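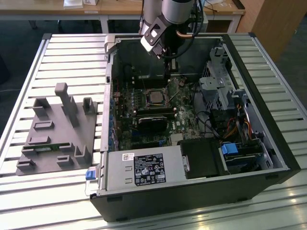 Lesezeit: 2 Minuten

Projektbericht: Demontage von Desktop-Rechnern mit gelernten Greifstrategien
Stand: 7. Dezember 2022

Ausgangspunkt war eine Behauptung aus der Vorgängerarbeit. Dort heißt es, das Verfahren Nenine lerne aus wenigen vorgeführten Bewegungen, Bauteile aus einem geöffneten PC zu entnehmen, und übertrage das Gelernte »problemlos« auf leicht veränderte Lagen. Wir sollten das am Demontageplatz nachstellen. Nach einem Semester glauben wir den ersten Teil des Satzes mit Einschränkungen, den zweiten nicht.

Aufbau

Der Rechner liegt mit abgenommener Seitenwand auf der Nutenplatte, das Mainboard zeigt nach oben. Links daneben sitzt die Aufnahmeplatte, auf der entnommene Teile abgelegt werden. Der Arm greift von oben ins Gehäuse. Als Zielteil haben wir den Speicherriegel gewählt. Der Prozessor wäre reizvoller gewesen, aber der Hebel am Sockel verlangt eine eigene Bewegungsfolge, und dafür fehlte uns die Zeit. Die Kabelstränge zum Board haben wir im Gehäuse gelassen, obwohl die Vorgängergruppe sie laut Protokoll zur Seite gebunden hatte. In ihrem Ergebnisteil steht davon nichts.

Daten

Wir haben 291 Vorführungen aufgezeichnet, alle per Handführung. Dazu kommt der alte Datensatz Datanthorpe mit 1.064 Vorführungen, den Shengli Xie uns überlassen hat. Beim Durchsehen fiel auf, dass der Rechner dort fast immer in derselben Lage fixiert war. Wer so trainiert und so testet, misst vor allem die Wiederholgenauigkeit des Arms.

Vorgehen

Verglichen wurden 2 Varianten: Nenine in der veröffentlichten Einstellung und eine schlichte Referenz, die wir Hou genannt haben. Hou sucht die Gehäusekante im Kamerabild, verschiebt eine fest programmierte Bahn entsprechend und lernt überhaupt nichts. Jede Variante bekam 20 Versuche in der Grundlage und weitere 20 mit von Hand verdrehtem Gehäuse. Als Erfolg galt nur, wenn der Riegel vollständig aus dem Steckplatz gelöst und auf der Platte abgelegt war. In der Vorgängerarbeit zählte bereits der geschlossene Greifer am Riegel.

Ergebnis

In der Grundlage lagen beide Varianten gleichauf. Bei verdrehtem Gehäuse fiel Nenine deutlich ab, Hou kaum. Typischer Fehler von Nenine war ein Griff knapp neben den Riegel, meist zur Seite der Kabel hin. Das Nachtraining mit unseren eigenen Vorführungen half etwas, allerdings stammten Training und Test dann wieder aus demselben Raum, bei demselben Licht und von denselben Leuten – viel Vertrauen haben wir in diese Verbesserung nicht.

Einwände gegen uns selbst

Die Verdrehung haben wir nach Augenmaß eingestellt und erst hinterher vermessen. Die Versuche mit Hou liefen alle am Ende, als wir den Aufbau besser kannten. Außerdem haben wir nur ein Gehäusemodell getestet. Ob eine Kantensuche bei anderen Bauformen noch trägt, wissen wir nicht.

Offen

Im Februar übernimmt die Gruppe Skollitow den Platz. Wir empfehlen, die Versuchsreihenfolge auszulosen, das strengere Erfolgskriterium beizubehalten und die Referenz nicht wegzulassen. Der Hebel am Prozessorsockel sollte als eigene Aufgabe geführt werden. Die Rohdaten liegen im Projektordner, die Kalibrierdatei der ersten Woche ist fehlerhaft und dort entsprechend umbenannt.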